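Kenano two-arm assembly, progress report to Hiltau
Friday, January 12, 2024
Prepared by Archana Shakya

Status: behind plan. We said we would run 600 handovers of the fuse block this period and we ran 425. Of those, 34 ended in a fault. The last report called the grip problem "largely solved." I signed that report and would like to take the phrase back.

The task has not changed. One arm picks up the black holder with its blade fuses in place, the other takes hold, and for a moment both grippers have it.

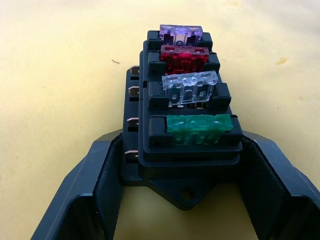
Photo: Savita Bajpai, Zirnidach lab

Most of the faults are drops or slips, and we can live with those while we tune the fingers. Two are a different matter. In both, the receiving arm closed, the giving arm did not let go, and the two pulled against each other until the force limit tripped. The limit is set in software. Dinesh Vishwakarma has the logs, and they show the release command being sent both times. They don't show it being received.

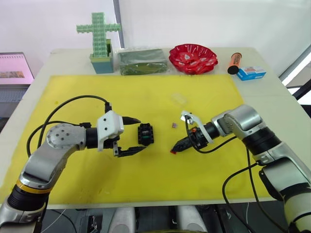
The supplier, Saxena, sent a firmware update in answer to our fault report. We installed it and the fault has not come back. I would not read much into that. It was rare before the update too, and the release notes say nothing about dropped commands. Until someone can make the fault happen on purpose and then make it stop, I am listing it as open.

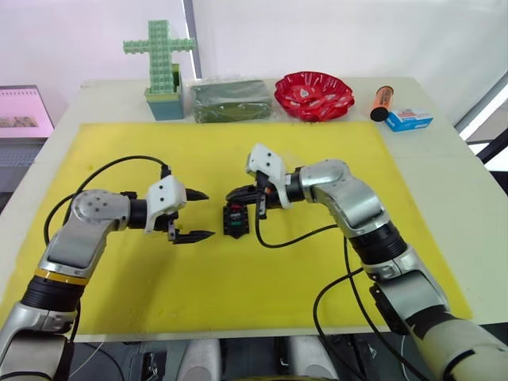

Saqib Butt thinks this is too harsh: the force limit did its job twice out of two, he says, and a jammed handover at low speed is a nuisance and should be logged as one. He would close the item and go back to full runs.

I don't agree, and his objection is noted at his request. A limit that lives in the same controller as the fault is not much of a backstop.
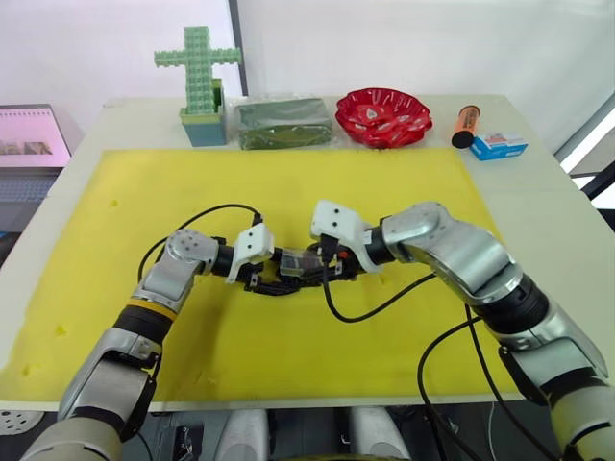 Wiring is the other suspect, and I like it better than the firmware. A loose connector would explain a command that was sent and never arrived. The cable off the right gripper sweeps down over the mat toward its own arm, with nothing to stop it from shifting when the wrist turns. Kamrul Sikder will clip it down and swap the connector – one change at a time, with a block of runs after each.

Next period: a hardwired stop on both arms, paid for from the existing parts budget, and no unattended runs before it is fitted. The 600 target moves to April. I am not promising a fault rate.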